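Public Libraries Should Lend Tools, and Should Pay for It Properly

Opinion
2019-04-21

The town of Tradbridge opened a tool collection at its main library in January of last year. Residents with a library card may borrow a drill, a level, a pipe wrench or a sewing machine for 14 days at no charge. In the first year the collection recorded 2,919 loans. The town council will shortly decide whether to continue funding it, and the proposal now before the council would move the whole service to a paid membership of $40 a year. It is the view of this column that the proposal should be rejected.

The argument for a fee is not a foolish one. Tools wear out, and they do so faster than books. A novel may go out for years before its spine gives way, while a cordless drill battery is often finished after two winters of steady use. Blades must be sharpened and cords must be inspected. Council members who ask where this money will come from are doing their job.

The difficulty lies in who would stay and who would leave. A household that already owns most of what it needs will pay the fee without much thought, in order to borrow a tile saw once. A tenant who needs a screwdriver and a stud finder to put up a shelf will not. Neighboring Goltberg introduced a fee of $25 when its own collection was three years old. Borrowing fell by half within two seasons, and the branches that lost the most borrowers were those serving the streets with the most rented housing. The fees collected did not cover the cost of collecting them.

There is also the matter of small parts, to which the proposal gives a single line. Much of the complaint from borrowers in Tradbridge concerns drill bits, screws, wall anchors and sewing machine feet that were missing when the item was picked up. The remedy is cheap. Parts should be stored separately, checked at the desk on return, and replaced from a modest supply budget.
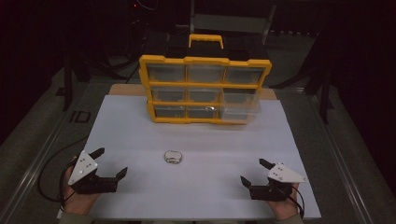
A parts organizer with clear drawers and a carrying handle.

The Ernorar branch adopted this practice on its own initiative last fall, and its staff report fewer disputes at the counter. No membership fee was needed to bring it about. The other branches should be instructed to follow, and the staff time involved should be written into the budget – it is presently absorbed by people who were hired to do something else.

A further option deserves a hearing. The Chaudhry Fund, which has supported the children's reading room for many years, has indicated that it would consider a matching grant for equipment, provided the service remains free at the point of use. A membership fee would place that money out of reach.

The council should keep the collection free, set a yearly replacement budget, and charge for late returns as the library already does for films. Borrowers who damage a tool through plain misuse should be billed for the repair. The draft budget is open for written comment at the town clerk's office until the end of the month, and residents who use the collection are encouraged to submit one.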